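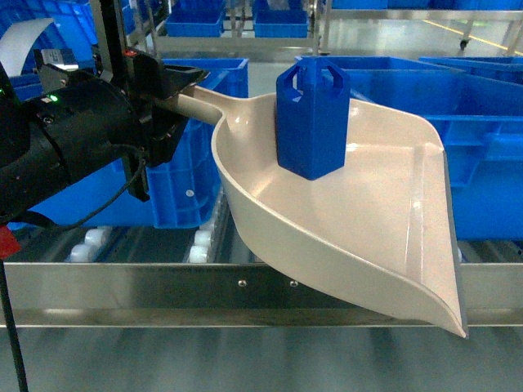 Vostard gripper holding a dustpan by the handle, blue hexagonal part in the scoop.

Setting up a scoop pick on the Vostard

Updated 9/15/25

The Vostard kit from Flemberg ships with the grip force set to 85, too high for thin plastic handles. To change it:

1. Open Tools, then Gripper, and drop the force to 41.
2. Jog the fingers over the handle, close to the neck of the pan, and close them.
3. Save the grip point.
4. Put one part in the scoop, against the back wall.
5. Run the lift at 9 per cent speed and watch the handle for flex.

If the pan droops, move the grip point closer to the neck before adding force. Check the finger pads every 2,000 cycles. Spare pads are sold in pairs and come in black or grey.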